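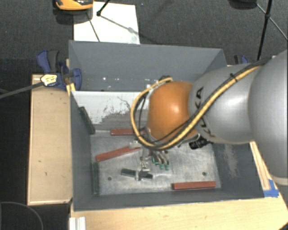 Mawar Nasution asked that last month's minutes be corrected before anything else, the parking vote was on the Carangate lot only and not the street side. Corrected. Approved as corrected.

Carangate Tenants Assoc., July meeting
Start 6:40 pm, lobby room. Montri chairing, Tomás Buckley taking notes. Also Mawar, Syahrul Menon, Sutrisno Yusof, plus people from the second and fourth floors (sign-in sheet is with Montri)

Water shutoffs
Three since the last meeting. Only one had a notice posted and that was taped inside the mail room where half the building doesn't go. Syahrul wrote to Wibisono (mgmt), got back a form reply. Wants 24 hours' notice on every door, in writing. Sutrisno said the lease already says "reasonable notice" so we should quote that. Agreed. Syahrul to redo letter, Montri signs.
Fourth floor still getting brown water in the mornings. Run the tap first, take a picture, send it to Syahrul with the apt number and the time.

Laundry room
Card reader down again. Gistex came out, reset it, went down again the same night. Two people owed money on their cards. Mawar has the refund forms. Question from the floor, can we go back to coins. Montri will ask, not hopeful.
Dryer on the end: door won't latch. Please stop propping it with the chair

Parking
Long discussion. Fee going from 61 to 69 a month according to the letter, but Sutrisno's renewal still says 61 thru the end of his lease. Check your own renewal before paying the new amount. Visitor spots being used overnight, same van. Syahrul against towing without a warning first. Vote on one written warning then tow: passed, Mawar opposed, wants two warnings.

Bike storage
Zirnel racks quoted at 369 installed. Balance in the account is 254. So no, not yet. Tomás to ask if they sell them without the install. Someone on two has a drill and would do it. Need mgmt permisson to go into the wall, Montri to add that to the Wibisono letter. Old bikes with flat tires: tag them, owners get until the next meeting.

Courtyard cookout
Still on. Mawar doing the signup, sheet goes up by the elevator. Quiet by 10. Grill has to be away from the fence this time. Sutrisno has folding tables, needs help carrying them down

Other
Hall light outside 3C flickering, reported twice.
Package thefts, nothing new. Camera question tabled, ran out of time.
Lost key ring, blue tag, Tomás has it.

Adjourned 8:05. Next meeting same room, Syahrul to chair, Montri is away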